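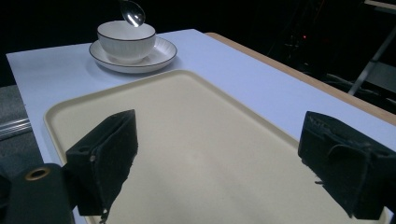 Cómo sincronizar dos pinzas de mano y una cámara de cabeza sin perder el fin de semana

Nivel: intermedio. Requisitos: Nerine instalado, una terminal y cierta tolerancia a los números con muchos decimales.

Partimos de que ya tienes episodios grabados con las dos pinzas y con la cámara de cabeza. Cada aparato ha escrito su archivo, cada archivo tiene su reloj y cada reloj tiene su opinión. El objetivo es que los tres se pongan de acuerdo antes de pasarle los datos a la política, que se lo cree todo.

1. Revisa lo que hay

Abre la carpeta de la sesión y lanza:

nerine inspeccionar sesion/

Saldrá una tabla con una fila por flujo: frecuencia, número de fotogramas y primer sello de tiempo. Las tres cámaras deberían decir 30 Hz. Si una dice 29,97, respira, apúntalo y sigue: se arregla en el paso 3. Si dice 14, has grabado con el modo de ahorro activado y toca repetir la sesión. Lo siento. A mí me pasó en febrero con una tarde entera de vajilla.

2. Busca un evento común

Los sellos de tiempo sirven para acercarse; para afinar hace falta algo que vean todas las cámaras. Hay quien usa un destello. Yo uso la apertura y el cierre de los dedos al principio del episodio, que sale gratis y no obliga a comprar nada.

nerine evento --tipo cierre --flujos izq,der,cabeza

El programa calcula la apertura de cada pinza y la compara con lo que ve la cámara de cabeza. Devuelve un desfase por flujo, en milisegundos. Valores estables entre episodios: bien. Valores que crecen a lo largo de la tarde: tienes deriva de reloj, enhorabuena.

3. Remuestrea

Con los desfases guardados, pasa todo a una base común:

nerine remuestrear --base cabeza --hz 30

Usa la cabeza como base. Probé con la pinza derecha durante un mes por pura cabezonería y solo conseguí que la izquierda pareciera borracha. Las imágenes se asignan al fotograma más cercano; las poses se interpolan. No interpoles imágenes, por mucho que el menú te deje marcar la casilla.

4. Comprueba las poses

Las placas blancas con puntos que lleva cada pinza son la referencia para colocarla en el espacio de la cámara de cabeza. Abre el visor de Florkar, carga el episodio y activa la capa de marcadores. Avanza fotograma a fotograma por los tramos de aproximación, que es donde se nota si los ejes dibujados van por un lado y la pinza por otro.

Mis tareas de prueba son de mesa: una bandeja, un plato con un cuenco encima, una cuchara. El mango fino de la cuchara es un juez excelente. Con un error de un par de fotogramas, los dedos cierran en el aire con una seguridad admirable. 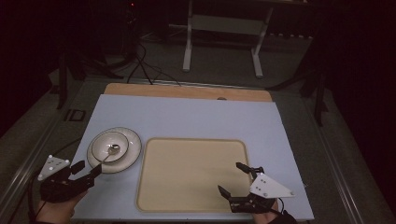
Nistor: A mí los ejes me saltaban en cuanto giraba la muñeca y la placa quedaba de canto. Lo resolví subiendo el umbral de confianza y dejando que la inercial rellenara el hueco. Tardé dos días en encontrar la opción, que está en «Apariencia».

Lo confirmo: está en «Apariencia», debajo del color de fondo. Si tu placa desaparece más de medio segundo seguido, corta el tramo; la inercial rellena con mucho entusiasmo y poca memoria.

5. Exporta

nerine exportar --formato plestside --validar

No te saltes --validar. En mi última tanda revisó 681 episodios y rechazó 14, casi todos con el flujo izquierdo más corto que el resto. El informe indica el episodio y el motivo, aunque el motivo sea a veces «error desconocido (conocido)». Ese mensaje significa que el archivo de poses está vacío.

Los rechazados van a una carpeta aparte. Vuelve al paso 2 con ellos y fija el evento a mano con --manual. Si siguen fallando, bórralos y no se lo cuentes al disco duro de copias, que todavía los conserva.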